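Friday, 8:40

Towel wash and fold notes, continued from the last page.

Pulled the striped kitchen towels out of the dryer at 8:15 and let them sit on the bench to relax before measuring. Last time I measured straight from the drum and got numbers that didn't match the afternoon ones. Bench rule is now 20 minutes flat, no stacking.

Three things on the list today: shrinkage along the stripe and across it, how the hems behave, and whether the hanging loop makes the corner sit up when the towel is folded. The last one came from Rizal, who has been folding the Fulcombe order and says the stack leans.

Shrinkage first. The steel rule is back in the drawer under the window, please leave it there. Marks on the test towel were stitched in red thread at 236 mm apart before washing, in both directions. Read them twice along the length and twice across, then wrote all four readings on the card pinned to the Stoma board. Length moved more than width, same as the plain white ones did in September. I haven't worked out percentages yet. The card has the raw readings and I would like to keep it that way until the second wash is done.

Detergent was the powder, one level scoop. Wash program 2, low spin, dryer on medium. Did not use softener. If you run a batch in the same machine after somebody has used softener, do an empty rinse first and note it.

Hems. The Ginting towels have a tighter weave in the hem than in the body, so the body pulls in and the hem doesn't follow it to the same degree. On the worst one the bottom edge waves when you lay it down. Pressing with a warm iron takes most of it out but it comes back in the next wash, so pressing is not a fix and we should stop writing it down as one. Stitch tension may be part of it. I unpicked a short section on the scrap towel, let it go slack and resewed it with a longer stitch. That piece goes in with the next load. 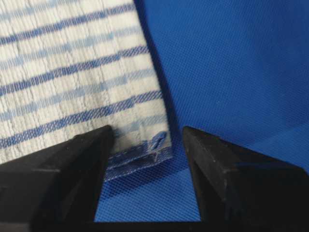
For the flat check I have been using the blue sheet over the bench. The weave of the sheet holds the terry a little, so lay the towel down from one end and let it drop – don't drag it into place or you stretch the long side and the stripes go off. Stripes are the quickest way to see whether a towel is square. If they run true to the hem, fine. If they drift toward one corner, shake it out and lay it again before deciding the towel is at fault. I rejected a good one last week by skipping this.

The loop corner. It is sewn into the seam, so there are more layers at that point than anywhere else on the edge. Folded in half and in half again with the loop inside, the stack leans toward that side, as Rizal said. With the loop outside and every second towel turned end for end, it stands up much better. Slower to do, though. Timed myself on one full carton and it took 77 seconds longer than the usual way. Rizal Subramaniam is going to try it with the loop tucked under the first fold, which might get us most of the benefit without the turning.

Asked Ludel if the loop could be moved in from the corner. No answer yet.

To do:
Second wash on the test towel, same settings, same scoop.
Resewn scrap in the same load, mark it with a safety pin.
Clean the lint filter before, and again after.
Ask for the loose thread samples back.

11:20. Second load is in. Red thread on the length mark was starting to work out at one end so I knotted it again without moving it. Noted on the card.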